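Review: the Skendidik hand-held gripper kit

Posted 31 January 2026

I have wanted a hand-held gripper kit on my bench for ages, and for the past few months I've had one. The Skendidik is made by Clamberg, a small firm that until now mostly sold replacement fingers and mounts for other people's arms. It's their first complete kit, and I like it a great deal. I have some grumbles too, and I'll get to those.

The box holds two grippers, a wrist camera for each, a set of printed marker cards, the cables, a charger and a slim paper manual. You also get a year of Sarkel, the software that turns your recordings into something a robot arm can learn from. After that you pay for Sarkel by the month, or you export your files and use your own tools. I did both, and the export worked first time (I can't say that of the last three packages I tried!).

Setting up

Allow yourself an afternoon. The manual says 17 steps and most of them are quick, but step nine, where you match the wrist camera to the marker card, took me four goes. The card has to sit dead flat. Mine had picked up a slight bend in the post and Sarkel kept refusing it, with an error message that only said "marker not valid". Once I'd pressed the card under some books overnight it was accepted straight away. After that, calibration is a matter of waving the gripper slowly round the table until the bar fills up, and it's oddly good fun.

The marker card stays right next to your fingers while you work. I expected to knock it constantly, and in 44 sessions I have caught it twice. I wear thin gloves for most jobs and there's still plenty of room to hold on.

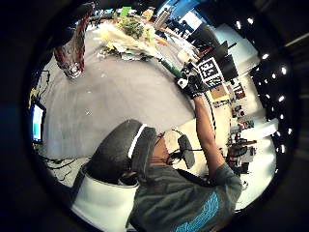
In the hand

What won me over is how soon you stop thinking about the tool. The balance is very good, with the weight sitting back over the wrist, so that reaching across a big table doesn't leave your arm shaking. I'm used to kits where you feel every gram after ten minutes. With the Skendidik I did 75 minutes in one sitting, stopped because I was hungry, and had only a mild ache in my thumb.

The trigger is lovely. It has a long, even pull with a slight firmness near the end, so you can tell when the fingers are about to meet. Soft things were my main worry – bunches of herbs, crisp packets, thin wrapping, anything that folds away from you – and these are where the kit shines. You can close on a single leaf without crushing it if you take your time. Crumpled plastic is harder, and I'd say I dropped one piece in every six or seven on the first day. By the end of the first week I'd nearly stopped dropping it.

The wrist camera has a very wide lens, so it takes in the table, the shelves, the lights and a fair bit of you as well. I found this strange when I first played a session back. You get large helpings of your own glove, and straight lines turn into bows. Sarkel copes with the bending by itself, and the wide view means that the thing you're reaching for is nearly always somewhere in the recording, even when you come at it from a silly angle. 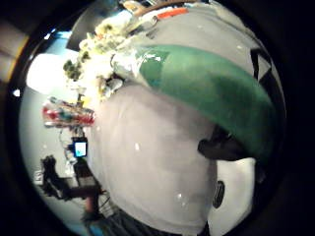 I do wish you could choose a narrower lens for close work, and Clamberg tell me one is planned for May. Until then, small items such as screws and beads come out rather tiny, and I wouldn't buy the kit if that's mainly what you handle. For food, packaging and general household clutter it's spot on.

Against the Hajji

People will want to know how it compares with the Hajji, as that's the one most of us started on. The Hajji is lighter and a good deal cheaper, and its battery lasts longer. Its trigger is stiff, though, and the fingers have a bit of side play that gets worse with use. I went back to mine for an evening to be fair to it and was reaching for the Skendidik again within the hour. If you only record now and then, the Hajji is still a sound buy. Anyone doing this every week will feel the difference.

Grumbles

The cables are too short for a big table, and the plug is an unusual shape, so you can't just swap in a longer one. The charger hums. Sarkel saves a session only when you press stop, so a flat battery loses you the lot – it has caught me once, on a really nice run too, and I was cross for the rest of the day. Spare fingers come in packs of four when you only ever need a pair.

Help from Clamberg has been quick and friendly. I wrote to them about the bent card and had a reply the same afternoon, with two new ones in the post by the next morning. They now ship the cards between stiff boards.

Would I buy it again? Yes, and I've already ordered a second set of fingers in the softer rubber, which I'll add a note on when they turn up.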